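Category: Minutes / Tenants Assoc.

Duggan Street Tenants, Stullville - minutes, Jun 10, 2021

Started late, 15 present. March minutes accepted, no changes.

1. Laundry room
Two dryers still out. Firnitz quoted over 4000 for new ones, members think thats high. Get a second quote from Breltden before we sign anything.

2. Parking
Visitor spots filling up overnight. Permits to be reprinted, one per unit. Unit 111 asked for a spot closer to the door - agreed.

3. Roof leak
Landlord's letter read out. No date given for repair. Write back, ask for one in writing. Keep copies of everthing.

4. Summer potluck
Courtyard, same as before. Plastic plates from the storage closet, no need to buy more. Snacks in single sachets this year, not open bowls. Sign-up sheet by the mailboxes.

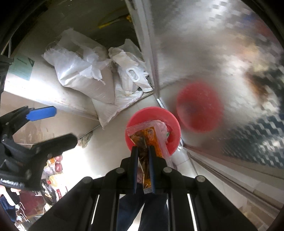 5. Other business
Bike rack - moved to next meeting. Hallway light on 2 flickering, reported again. Noise after 10, reminder to go in the newsletter.

Closed 8:40. Next meeting same room, date to be posted.

Contact the association | © Duggan Street Tenants | Back to top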